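Tabletop garden
From the Colberg Encyclopedia of House and Garden
Jump to: History, Composition, Plants, Care, See also

A tabletop garden is an arrangement of potted plants and ornaments set out on a table, shelf or sideboard and treated as a single display. It differs from a dish garden, in which several plants share one container, and from a terrarium, in which they are enclosed under glass. Each plant in a tabletop garden keeps its own pot and saucer and can be moved, watered or replaced without disturbing the others. The form is most often seen in homes, schoolrooms and shop windows.

History

Displays of this kind grew out of the plant stands of the nineteenth century. A household manual printed at Lindholm in 1845 gives instructions for "a garden upon the table" and recommends that the tallest piece be placed at the back, with low pots before it. The author, Halvard Lindqvist, had in mind ferns and small myrtles, and advised that the whole be taken apart once a week for dusting.

Succulents came into common use much later, as heated homes with dry air proved hard on ferns. Margit Rustad's pamphlet The Small Indoor Garden, issued by the Brikcombe Horticultural Society, was widely copied and did much to fix the present form: a group of rosette succulents in unlike pots, arranged about one tall centerpiece.

Composition

Most tabletop gardens have a centerpiece, usually an artificial tree or a branch in a weighted stand. Cherry blossom is a frequent choice, as its color stays clear of the greens and reds of the plants below. Artificial trees are preferred to live ones for this purpose — they need no light of their own and hold their shape through the year.

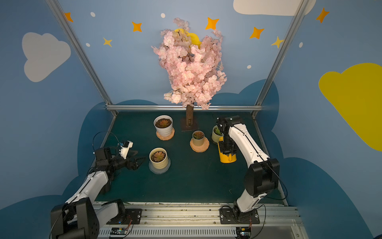
Pots are placed in front of the centerpiece and to either side. Matching sets are considered formal; mixed pots in pale glazes are more usual. Saucers protect the table surface and may be chosen in a contrasting color. A watering can is often left out as part of the display, particularly in arrangements made for children.

The setting behind the plants is treated as part of the work. Painted backdrops with clouds, stars or hills are traditional in the Brikcombe style, and small ornaments such as a moon or a bird may be fixed among the branches of the tree. Torbjørn Wallin, who taught the style for many years, held that ornaments should be found by the viewer only after the plants had been seen. Lovisa Eide disputed this and placed hers in plain view.

Plants

Echeveria, sempervivum and similar rosette succulents are the standard plants. They remain low, tolerate shallow pots and vary in color from gray-green to deep red. Many kinds redden in strong light and return to green in shade, so the balance of a display may change with the season. Haworthia is used where light is poor. Cacti are generally avoided on tables in daily use.

Care

Pots should have drainage holes and a coarse, fast-draining soil. Water is given at the soil line until it runs through, and the saucer is emptied afterward. The soil is left to dry fully before the next watering, a matter of roughly 2 weeks in summer and considerably longer in winter. Water standing in the center of a rosette can cause rot.

Pots are given a quarter turn at intervals to keep growth even. Dead lower leaves are pulled away by hand. Silk blossoms are cleaned with a soft, dry brush — washing may loosen the glue or cause the dye to run.

Exhibition

The Purkar Indoor Garden Show, held each August, has a class for tabletop gardens. Entries may contain no more than five live plants and one artificial centerpiece. Kiprono Muriithi revised the judging rules to allow painted backdrops, which had earlier been barred.

See also
Dish garden
Plant stand
Saucer (horticulture)
Silk flowers

This page was last edited on 04/02/2024.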